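Ticket 631: Comden hand-held gripper kit, jaw travel drifting
Product: Comden two-finger kit, bought through Gridbridge
Site: Brollosgate bench
Status: open, waiting on vendor
Priority: medium

Problem
Width reading off after warmup. Fully open should log 90, we get 70 after 200 or so cycles. Soft goods only, rigid blocks fine. Trigger feels normal.

Tried so far
Re-zeroed twice, no change. Swapped the USB cable, no change. Rolled back to the older Ding firmware, reading came back then drifted again before lunch. Bolts on both finger mounts checked with the short key, snug.

Ran the knit set again on the wood top, striped piece first, the green/blue/pink one. Folds bunch up by the right finger, left one over bare table. Wanted to see if fabric drag was pulling one side.
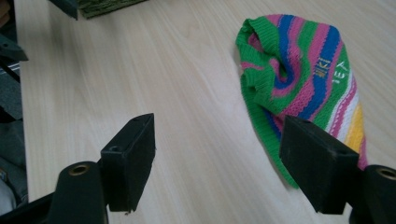

Update, 2:40 pm
Gridbridge replied. They want the raw log plus the serial off the handle. Sent both. They also asked if we use the stock finger pads, yes, never changed them. Suggested a full recalibraton with jaws closed, not open like the quick start card says. Card should be fixed if thats right.

Update, 4:15 pm
Closed-jaw cal done. Holding at 90 for now, only one short run tho. Need a full 200 on knits before I close this.

Still open
Replacement encoder under warranty? No answer yet. Does the new Ding build change the zero routine, release notes dont say. Leave kit on older build til we hear back.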